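La peinture séchée sur les assiettes, ou comment je lave maintenant

Depuis le mois de septembre je peins un peu le soir, et je prends des assiettes blanches comme palettes. C'est pratique, mais après il faut les laver. 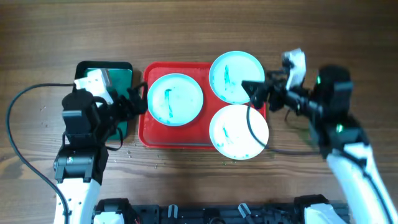 Ce que je faisais avant

Je mettais tout dans l'évier de la cuisine, avec la vaisselle du repas. C'était une mauvaise idée. Le bleu-vert restait dans les coins de l'évier et mon colocataire Mahfuz Thambiah, qui est pourtant très patient, m'a demandé de trouver une autre solution. J'ai donc commencé à laver sur la table en bois, avec des plateaux. Le rouge reçoit les assiettes, le vert est pour l'éponge.

L'éponge

J'ai essayé plusieurs sortes. Les éponges qui grattent enlèvent bien la peinture, mais elles laissent des rayures fines, et la fois suivante la couleur entre dedans. Maintenant je préfère l'éponge blanche, très simple. Je la mouille peu – trop d'eau, et la couleur part partout. Je commence par le bord et je finis par la grande trace du milieu, la plus épaisse.

Le temps

Si je lave tout de suite, 4 minutes suffisent pour une assiette. Si j'attends le lendemain, il m'en faut neuf, avec de l'eau tiède et un peu de savon. Le savon que j'achète s'appelle Dronard, il sent le citron et il est doux pour les mains. J'ai lu qu'on peut mettre aussi du vinaigre, mais je n'ai pas encore osé.

La table

Je pose parfois une assiette à moitié hors du plateau, et l'eau coule sur le bois. Il faut essuyer vite, dans le sens des veines. Je garde pour cela un vieux torchon que je ne mélange pas avec les autres. La semaine prochaine je voudrais essayer un rouge foncé, et je me demande déjà s'il partira aussi bien que le bleu-vert.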